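Automation and Everyday Work
Unit 4 handout: Can machines do chores yet?
Instructor: Hafþór Hafstein
Revised Jul 11, 2025

Read this before the lab session. Bring your notes from Unit 3.

1. What counts as a chore

For this unit a chore is a short job with a clear end state: the bin is empty, the cloth is folded, the part is in the tray. Most people do these jobs without planning them. A machine needs the end state spelled out, and it needs some way to check that it got there.

2. Shop floor and home

Shop-floor work came first. At the Fortin packing line, parts arrive in the same position every time, and the arm repeats one path. A house has no fixed positions. The Flollomwood trial in June put one arm through 200 tidying tasks in a furnished room. It finished 95 without help. Most of the failures were with soft goods - towels, bags, shirts.

3. Hard and soft objects

A rigid block keeps its shape when it is gripped. Its pose can be given by a position and a rotation. Cloth has no single pose. It folds over itself, hides its own corners and changes when touched.

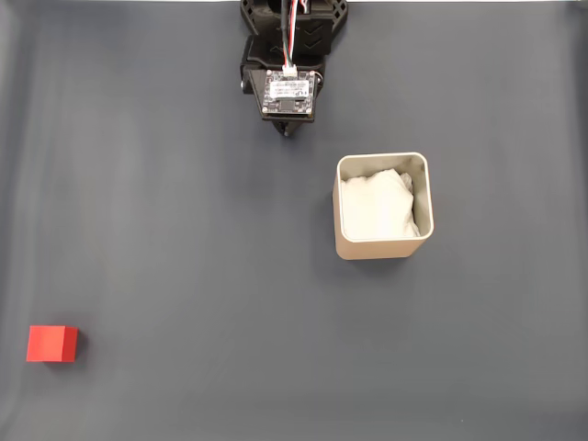
For a block, then, two good contact points are enough to plan a grasp. With crumpled cloth in a container, the planner has to pick a fold to pinch, keep clear of the walls and guess how much material will follow. Lifting it out is the easy half. Folding it afterward means finding the corners first.

4. For the lab

Read the Provar task sheet, pages 31 and up. Write one end state for a cloth task and one for a block task. For each, say what a camera above the table could check and what it could miss.

The Zinotska reading is optional. Section 5 (cost per task) moves to next week.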